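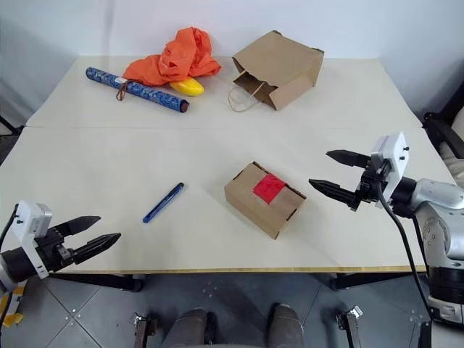

The Long Life of a Tabletop

A table is two problems. The first is structural: the legs and frame have to carry load without racking. The second is the surface, which must stay flat, resist scratches, accept cleaning, and look tolerable after years of use. Furniture makers have had good answers to the first problem for centuries. The second still produces most of the complaints.

Pieter Baert has spent much of his working life on the second problem. He runs the finishing room at Runero, a contract furniture maker in Dunbar that supplies schools, clinics and small offices. The firm keeps a record of every top returned for repair, going back to 1983. The entries are short. Most give the finish, the place of use, and one word for the fault: ring, lift, cup, yellow.

"Yellow" is the most common entry for white tops. Some white coatings change color under ultraviolet light, and the change is uneven wherever an object has stood in one place. A tray left by a window for a summer can leave a pale rectangle. The covered area has held its color while the rest has drifted. Sanding and recoating will correct it. Cleaning will not, and abrasive cleaners make matters worse by dulling the surface so that later dirt has something to hold.

"Lift" refers to the edge. Where a surface layer meets an edge band, there is a glue line, and water finds it. A single spill wiped up within the hour does little. Daily wiping with a wet cloth, repeated over months, pushes small amounts of water into the joint until the core swells. The swelling does not fully reverse on drying. Baert specifies a solid wood edge with a slight radius, sealed before the face is coated and again afterward. The second coat adds cost, and buyers often ask to have it removed from the quote.

Cupping has a different cause. A panel finished on one side only takes up moisture faster on the unfinished side, and it bends toward the dry face. The remedy is to treat both faces alike, including the one that will never be seen. Runero's older tops were left bare underneath, and the repair book shows the result each August, when humidity in the workshop is at its highest.

Large surfaces raise the question of joints. A single wide panel is heavy, difficult to move through a doorway, and more likely to show movement across its width. Two narrower panels are easier to handle and can be replaced separately. The drawback is the seam, which collects crumbs and catches the point of a pen. Dowels or flat metal connectors will hold the panels level for a time. Floors are seldom flat, however, and if the two halves stand on separate frames, each frame has to be adjusted on its own feet before the tops are joined.

Damian Bühler measures that kind of thing. His test shop in Undby loads tops at the center, leaves the weight in place, and records the sag at intervals. In one series he ran 108 samples from several makers, all with the same span. The stiffest were not the thickest. Panels with a dense outer layer and a light core did better for their weight than uniform board, provided the bond between layers held. Where it failed, it failed near a screw hole.

Bühler also runs a heat test, in which a metal block is set on the finish for 30 minutes and then removed. The mark is graded the next day, as some whitening fades overnight. He advises buyers to ask when a result was read as well as what it was.

Color matching is the last difficulty, and the one customers raise first. White is sold under many names, and two batches of the same name may differ enough to notice when set side by side. Runero now coats spare panels along with each large order and stores them flat, wrapped, away from daylight. The clinic in Drusitz that bought its tables this way has called for 2 of its spares so far. Both were fitted beside tops from the original delivery, which had been in a sunny room. Baert's note in the book reads "difference visible, accepted by customer."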